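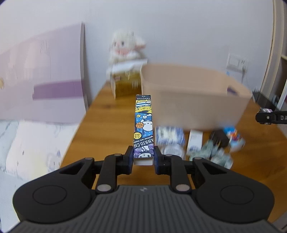

*Narrow box with cartoon print, 0.5 mm*

## Old cannabis fine in Trurnen – does it stay on my record?

**Dalal Chamoun**

As a student I was fined 400 in Trurnen for having a small amount of cannabis in my jacket. I paid it the same week and I was never in a courtroom, only a paper came by mail. Now I apply for a job with the company Srivastava, and the form asks, "Have you ever been convicted of an offense?" The paper says "penal order under Section 226". Is a penal order a conviction, or is it only a fine like for parking? I have no lawyer and the form must be sent in April.

### Morenike Dauda

Just write no. It was a fine, who is going to check? My cousin had the same thing and he works in a bank now.

### Ilaria Pace

Please be careful with the reply before mine. I worked some years as a clerk in a law office in Trurnen, but I am not a lawyer, so take this as a direction only.

A penal order is a decision by the prosecutor without a hearing. You had 15 days to object. If you did not object, it became final, and then it counts the same as a judgment. So in the strict sense it is a conviction, even if you never saw a judge.

Whether it appears on your record is a different matter. In my time, fines under 1,000 for simple possession were not printed on the extract for private employers, but the police could still see them. I don't know if the limit is still the same – ask the records office, and order your own extract before you answer the form.

Read also the small text on the form. Many ask only for entries "shown on the extract", and then you can answer from the extract.
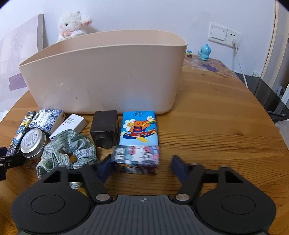

### Urmila Kushwaha

I agree with Ilaria. One addition: if you lost the paper, the prosecutor's office can send you a copy. You need the file number or your old address in Trurnen. For me the copy took almost a month, so write to them now.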